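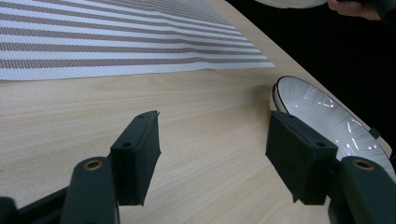 Should a demonstration be thrown away if the operator's bare hand touches an object during the take?

Keep it only if your written procedure says what a hand touch counts as and the take is labelled that way. If the procedure says nothing, leave it out of the training set until someone has decided.

Hand-held gripper collection: house rules
Forum > Data collection > Good practice

kollow_bench
That question and answer are the first lines of our draft rules. We do tabletop work with hand-held grippers, mostly crockery and place settings, and up to now the rules have been whatever the person training you happened to say. Tassanee Intarasuk has asked me to get them on to one page before the August intake starts. Draft so far:

Rule 1. Hands stay on the gripper handles from the start tone to the stop tone. A second person may place or remove items only between takes, unless the task sheet says the task is a handover.
Rule 2. Table position is marked on the floor with tape. Check the marks before the first take and after every break.
Rule 3. Cables run behind the operator or to the side, never across the table top.
Rule 4. Finger pads are checked at the start of each shift and after any drop.
Rule 5. A failed grasp is kept and labelled. A dropped plate is kept and labelled. Nothing is deleted at the bench.

What have I missed, and which of these will people ignore?

marrow_lane
Rule 5 is the one I'd fight over. We kept every failure for a while and ended up with 88 takes of the same person missing the same bowl. They were all labelled properly and they were no use to us. I would let the operator bin a take at the bench if they know it's bad.

kollow_bench
Who decides it's bad, though? When we let operators delete, they deleted anything that looked clumsy, including takes that had worked. The set looked lovely and the policy had no idea how to recover from a poor grip.

marrow_lane
Then put a cap on it. Keep failures up to a limit per task and stop there. I don't want to store 500 misses.

T. Rojanasak
Agree with keeping them, and agree with a cap, but put the cap at the review stage where two people can see it. The bench is the wrong place. An operator halfway through a shift is tired and wants the number to go up.

On Rule 2, say what "marked" means. We write a number in tape next to each station and put hazard tape around the feet of anything on a stand. If a stand gets kicked you can see it has left its mark. Without that, people nudge it back by eye and you lose a morning.
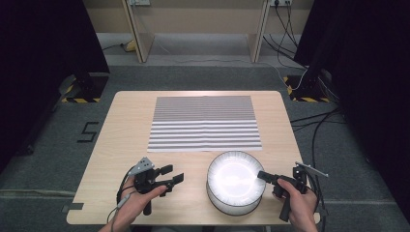
A gripper in each hand, striped sheet on the far half of the table.

oddsocks_rig
Two comments on cables. "Behind or to the side" is too loose. Ours says the cable must have enough slack for a full reach to the far corner of the table, and the operator does that reach once with each hand before starting. It takes seconds. A cable that pulls tight halfway through a reach changes how people move their wrist, and you only notice when you play the take back.

Also, cables on the floor are a trip hazard whatever the robot rules say. Your building rules will have something about it and they win.

kollow_bench
Good, I'll add the reach check. I'd left the floor out because it's in the site induction, but a line pointing to the induction won't hurt.

pell_and_co
I think Rule 1 is wrong as written. If you ban the second person from the table during a take you get a very tidy set where no human hand ever turns up. Then the thing goes to a customer and somebody reaches in for a plate. We allow a second person in view for a set share of takes and we write the share on the task sheet.

T. Rojanasak
Fine for a mature task. For a new task I would still start with nobody else reaching in. You want one cause for a failure when you're finding out whether the grasp works at all.

pell_and_co
We'll have to differ on that. By the time you add people in, you have to redo half the labels. Easier to have the field on the form from the start, even if it says "none" every time.

T. Rojanasak
The field on the form, yes. I've no objection to that part.

marrow_lane
Has anyone got wording for stacked items? Plates are our worst. Half the operators go for the top one and half slide a finger under the lot, and both groups say that's what they were told.

oddsocks_rig
Ours, copied from the sheet:

"State the target before the take. If the target is one item from a stack, the take fails when any other item is lifted. If the target is the whole stack, the take fails when any item is left behind. Approach from the side named on the sheet. Do not push the stack to the table edge to get a finger under it." 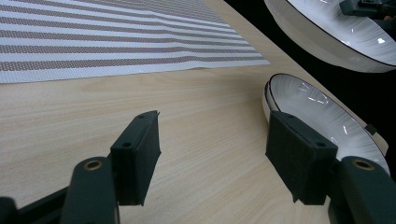
Plates stacked by the right finger, placemat further back.

marrow_lane
That last sentence is going straight into ours, thanks. Do you set a distance from the edge?

oddsocks_rig
14 cm from the edge to the nearest rim at the start of the take. It was picked because it was the width of something we had on the bench, so don't read much into it. Pick one and stick to it.

wongsuwan_2
Pads: "checked" needs a pass or fail. We look for lifting at the corners, shine on the contact face, and anything stuck to it. Any of those and the pad is changed and the change is logged with the time. A worn pad makes the operator squeeze harder, and that goes into the data without a label.

Also breaks. Ours is about 30 minutes on the grippers and then off. Wrists go before people admit it.

kollow_bench
How do you log a pad change? We have the take log in Ikby and a paper sheet for the hardware, and the two never agree.

wongsuwan_2
Same log as the takes, as its own entry. We dropped the paper.

kollow_bench
Right. Changes so far: reach check added, pad pass/fail added, stack wording borrowed, second-person field on the form, failure cap moved to review. Rule 1 stays as it is for new tasks and I've put pell_and_co's objection in the notes so Tassanee can decide. Revised page goes up here once she's been through it.

pell_and_co
Can you include the form as well as the rules? The form is what people will have in front of them.

kollow_bench
Will do.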